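Does a Tiered Skirt Really Save Fabric?
Project report, Textiles and Garment Making
Abla Nimri and Walid Aoun

Why we picked this

Sewing blogs keep repeating that a tiered skirt is the thrifty choice because it uses up short pieces. We doubted it. Gathering eats cloth, and every extra seam takes two seam allowances with it. So we made one tiered skirt and one plain A-line in the same size, from the same bolt of cotton poplin, and weighed what was left on the floor.

What we did

Both patterns came from the Khalaf beginner set, which the department already owned. Dalal Akl cut all the pieces so that our own cutting habits wouldn't favor one skirt. The tiered version had 4 tiers, each gathered into the one above it. We kept every scrap bigger than a thumbnail in a paper bag marked with the name of the skirt.
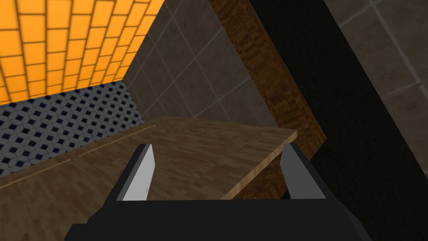

The gathering took far longer than the pattern sheet claims. The sheet says to sew two rows of long stitches and pull. Our thread snapped on the bottom tier, twice, and we switched to zigzagging over a cord, which held. I would not trust the sheet's "easy" rating - it seems to be based on somebody who already knows how.

Results

Scraps from the tiered skirt weighed 147 grams. The A-line left more, mostly odd curved bits from the side seams and hem. On that measure the blogs are right. But the tiered skirt also used a good deal more cloth to begin with, and that part is usually left out. Less waste on the floor doesn't mean less fabric bought. Anyone paying by the yard would still spend more on the tiers.

We also asked 16 students which skirt they would wear. Most chose the tiered one. I don't think this proves much, as it was hanging closer to the door and had been pressed better.

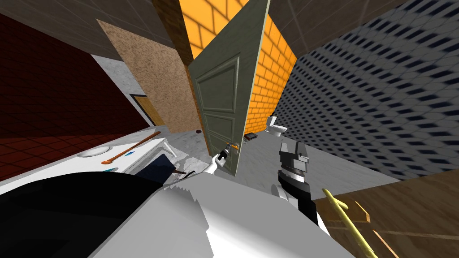
Problems with our method

One skirt of each kind is a tiny sample. Our poplin had no print to match, and a plaid or a stripe could easily change the numbers. Najwa Moussa pointed out that the scraps from the tiered skirt were mostly straight strips, good for binding, so weight alone may hide some of their value. We agree, though we never made any binding to check.

If we had another Tuesday in the sewing room, we would repeat the whole thing in denim. Walid expects the gathers to be too bulky for the machine. I expect the same, but neither of us has tried it.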